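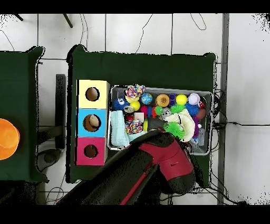 Has the sorting work at Gendska changed anyone's job so far?

Three jobs have changed and none have been cut. The people who used to sort at the long bench all day now spend part of each shift setting up trays for the arm and dealing with what it leaves behind.

Progress report to the Sydorenko Fund
Sturum project, second period
Prepared by the Iltska toy reuse workshop

Where we are

The first report covered the room, the wiring and the safety check. This one covers the period from April to July, when the arm began handling donated toys in the mornings. Sorting in the afternoon is still done by hand. We had planned to move to full days by June and did not. The reasons are given under Delays.

In the period the arm attempted 1223 picks. Of these, 968 ended with the item in the right place. The rest were dropped, put in the wrong place or stopped by the person on shift. We count a stop as a miss even when the arm might have managed alone, so the figure is on the strict side.

What it handles and what it doesn't

Balls of a middling size are the easy part, and the soft spiky kind are easier than smooth ones. Knotted rope toys are mixed. If the knot faces up the pick is usually good, and if a loose strand faces up the arm often lifts the strand and lets go. Plush is slower than we expected. Clear plastic is the worst of all, and we have asked for it to be taken out of the trays before they go on the table until the next software update.

Items packed close together still cause trouble. The arm will go for one toy and bring up its neighbor. Staff have started spreading the load across more trays, which helps the pick but means more trays to carry. We would like to look at this again before calling it a fix.

Changes for staff

The tray setter role did not exist before. It rotates among the morning crew, one week at a time. Most people say it is easier on the shoulders than the bench and harder on the attention. You have to watch, and there are long stretches when nothing needs doing. Two people asked to go back to the bench full time and were allowed to.

The start of shift moved from 8:00 to 7:30 so that the arm could be checked before the first trays. This was not popular. After a meeting in May the early start was limited to the person setting up, who leaves half an hour earlier in return. The others come in at the old time.

Training took longer than the two afternoons in the proposal. The written guide assumed people would read error messages on the screen, and the messages were not clear to anyone outside the supplier. We rewrote the guide with our own wording and taped a short version to the wall by the stop button. Calls to the supplier dropped a good deal after that.

Pay has not changed. Staff raised this at the May meeting, and their point was that watching a machine and correcting it is skilled work. We think that is fair. We have no budget line for it in this grant and would like to talk with the Fund about the next one.

Delays

The first gripper wore out early and the replacement was held up for five weeks. During that time the morning crew went back to hand sorting. Donations also came in heavier than planned after the spring school collections – almost 200 bags in the worst month – and we chose to clear the backlog by hand before giving the arm more hours.

The cables across the floor came up in the last safety walk. A cover strip has been ordered, and the walkway has been moved to the other side of the room until it is fitted.

Spending

Spending is within the approved total. The replacement gripper came out of the repair line, which is now nearly used up. We ask to move the unspent travel money into repairs. The revised budget sheet is attached.

Next period

We plan to run the arm for two full days a week from September and keep the other days as they are. Small tins and small hard blocks will be tried as separate trays. We will also ask each person on the crew for a short written comment on the tray setter role, and send these with the next report unedited, without names.

The supplier's contract comes up for renewal in November. We need the Fund's answer on the repair line before then.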